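Saturday Fruit Bowl, Take Two

I finally pulled out the pink tablecloth with the white grid, and I love it so much! Everything looks cheerful on it, even a cucumber. We came back from the Llewellyn market with far too much fruit, so the sage-green colander has been promoted to table duty.

So far it has a big greenish-yellow apple, the cucumber and two mandarins in it. The orange and the three longans are still out on the cloth – I keep eating the longans before I can put them away.

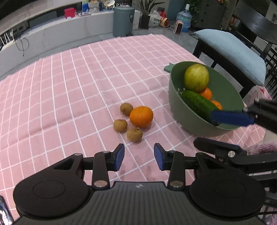 What I'm making with it

Cucumber salad first, with rice vinegar and plenty of sesame. Then a mandarin and apple slaw for lunch, which takes me almost 12 minutes if I grate the apple last. I can't wait!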